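In defence of the tablecloth 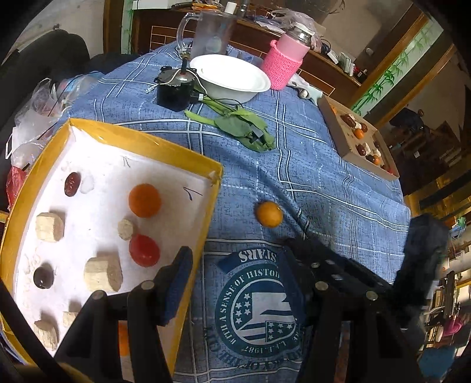 Photograph: Delali Tetteh

My mother had three tablecloths and a rule for each. The white one was for visitors, the oilcloth was for paint and pastry, and the checked one was for every other day of the year. When she moved to a smaller flat she gave away the dining chairs, the sideboard and most of the plates, and kept all three cloths. I thought this was odd. I now think she had it right, and that most of us gave up on tablecloths too early.

The usual argument against them is work. A bare table can be wiped down in a few seconds and a cloth has to be washed, dried and, if you are that sort of person, ironed. I accept the point about ironing and have not ironed a tablecloth since I left home. The rest of it I don't accept. A cloth goes into the machine with the towels. I have one that has been through the wash every week for years and it is still perfectly good, if a little thin where the elbows go.

What you get in return is a table that can be used for things. I mean this in a practical way. Put a small ball on a bare, polished table and it rolls off. Put it on cotton and there is at least a fair chance it stays where you left it. Anyone who sorts beads, buttons, seeds or the contents of a child's pockets will know the difference. There is an orange ball sitting on blue check in the photograph, just outside its tray, and I would not give much for its chances on glass.

The noise is different too. I live in a first-floor flat with hard floors and thin walls, and a wooden block dropped on a bare table can be heard in the hall. On cloth it makes a soft knock. My downstairs neighbour has never mentioned the tablecloth, but she used to mention the blocks.

I should say something about trays, as the two belong together. A shallow tray on a cloth is the best small workspace I know. You can lift the whole job and put it on top of a cupboard when it is time to eat, then bring it back with nothing lost. It doesn't need to be bought. Cardboard sides and a sheet of white paper will do, and the paper is better than any coloured lining for seeing what you have. You can write on it as well. Mine is usually covered in figures and crossings-out by the end of a week, and when it gets past reading I change the sheet.

Last winter I went looking for a proper one, mostly out of curiosity. Vitard sells a sorting tray with a lid, divided into 25 compartments. A shop near my work had one by Abernathy, which was handsome and cost £120. I picked it up, put it down again and went home. The trouble with compartments is that they decide for you how many kinds of thing there are. On a plain sheet of paper you can keep a dried jujube next to a bit of pale wood and a shiny dark ball next to that, and make up your mind later what goes with what. Children do this without being asked. They will put the red things together, change their minds and put the round things together, and nothing about the tray gets in their way.

I know there are people who find this sort of mixture untidy, and who would have food in one place and bits of wood in another. For anything that is going to be eaten I agree with them. But a table in a home is seldom used for one purpose, and I don't think it should be. Ours does breakfast, homework, bills, mending and supper, in that order on most days, and the furniture shops seem to have only supper in mind. The tables they show us have a bowl of lemons on them and six chairs pushed in.

The other complaint I hear is about looks. Tablecloths are thought of as fussy or old, something from a tea room. Some are. The Trudano catalogue that comes through my door has 696 items in it and the only tablecloth I could find was cream lace, photographed with a teapot. If that were the choice I would leave the table bare as well. But a plain check in slate blue with thin pale lines is neither fussy nor old, and it has the further advantage that crumbs and pen marks don't show much. Check is a forgiving pattern. It gives you straight lines to work along too, handy when you are cutting paper or laying out a jigsaw.

I also have a weakness for cloths with something printed on them. A round emblem with a flag, the words "WITH A SENSE OF HISTORY" and the date 1987 may not be to everyone's taste. It is to mine. I like a cloth with some reading on it. The one I learned my letters from had a border of Dutch towns, and I could spell Groningen before I could spell Wednesday.

Price is the part I find hardest to argue about, as people's money is their own. My brother bought a Zorska table two years ago, in oiled oak, for £1,538. It is a fine table. He has felt pads for the lamp, cork mats for the plates and a separate board for anything hot, and the children do their drawing on the floor. He is looking after it, and I understand why. I only wonder what the table is for. Ours came second-hand with a burn at one end and a wobble I have fixed with a folded beer mat, and with the cloth on you would not know about either. I'd still use the cloth if it were oak.

My suggestion is a small one. If there is a cloth at the back of a drawer, put it on the table for a week and leave it there between meals. Shake it out of the window in the evening. Let it get marked. Buy a second one if the first is always in the wash, and don't spend much on it.

My mother, for the record, now uses the white one every day. She says she is not expecting that many visitors.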